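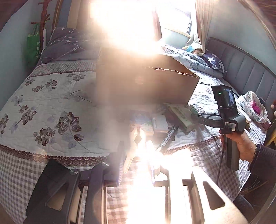
Words by Xiuying Pan, bedding range

Meet the Orholm, our all-season quilted bedspread! I've had one at home through a full Canberra winter and I'm still smitten (so is Zhiqiang Du, who drew our leaf prints this year). It's cotton on both sides, light enough for January, and it drapes well past the mattress on a double. Everyone asks about colour, so do order a swatch before you commit. Mine lives under snacks and parcels most weekends and I'm fine with that.
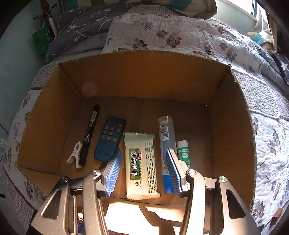
Washing and care

Cool gentle cycle, 2 pegs per corner, dry it in the shade. Skip the fabric softener, please! It flattens the quilting. A warm iron on the border is plenty. 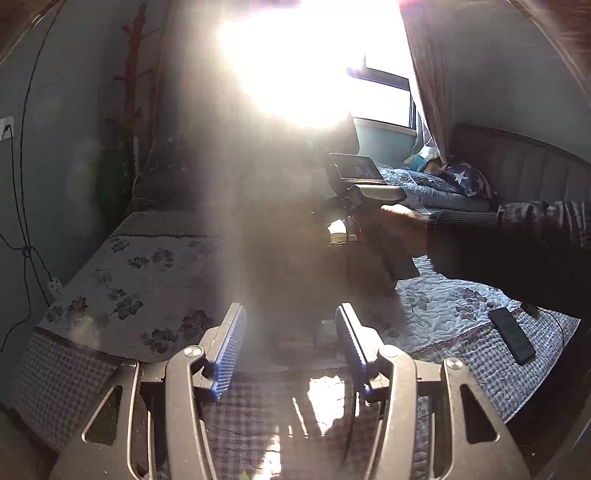 Bright sun through the window.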